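Questions I get about the teardown bench

I look after the PC teardown cell we call Kelela. People stop me in the hallway with the same questions, so I finally wrote the answers down. Ask me if yours is missing!

How long does the morning setup take?

If the last person left it tidy, 23 minutes from power on to first tower. Most of that is the homing routine and the touch-off on the fixture plate. Don't skip the touch-off. I did once in February and spent the rest of the day wondering why everything was a hair to the left.

What do I bolt down first?

The fixture plate, always. Snug the bolts into the table slots by hand, push the plate up against its stop, then tighten. The tower goes on last -- on its side, panel off, open side up.

Why is the fixture 3D printed? Wouldn't metal hold up better?

Sure it would, and I'd wait weeks for every change. We're on the ninth version (I keep the old ones in a box, don't ask). A print takes overnight and if the arm bumps it, the print loses and the arm doesn't care. Check the posts for cracks whenever you wipe down.

How often does the arm get serviced?

I do a joint check every 310 hours and a full grease at 3,000. The hours are on the second screen of the Flekus controller, under Maintenance. Write them in the log even if nothing needed doing.

It stopped with error 155. Now what?

Nine times out of ten that's a cable snagging. Hit pause, look along the arm's cable from the base up, free whatever caught, then clear the fault and home again. If it comes right back, leave it alone and come find me.

Do the drives come out before the power supply?

Yes. The Joleck script goes drives, cables, memory, power supply. You can change the order in the job file, but please save it under a new name. 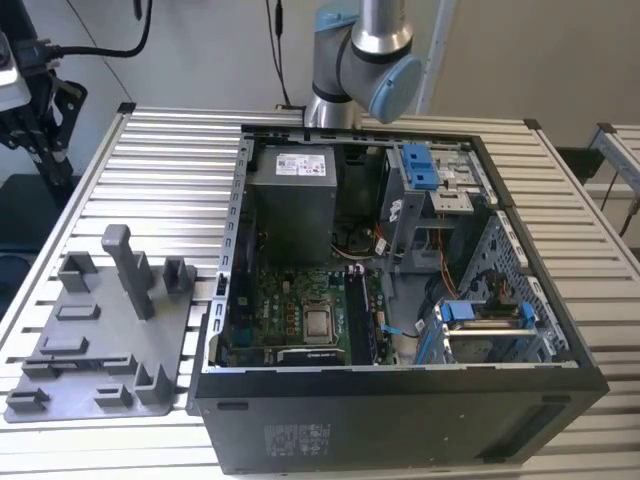

Tower on the bench next to the fixture plate, drives and power supply still in the case.

Can I run a laptop on it?

Not on this one. The Paredes bench upstairs has the smaller clamps, and its own sign-up sheet.

Where are the spare bolts?

Second drawer. Please put the lid back on the tub!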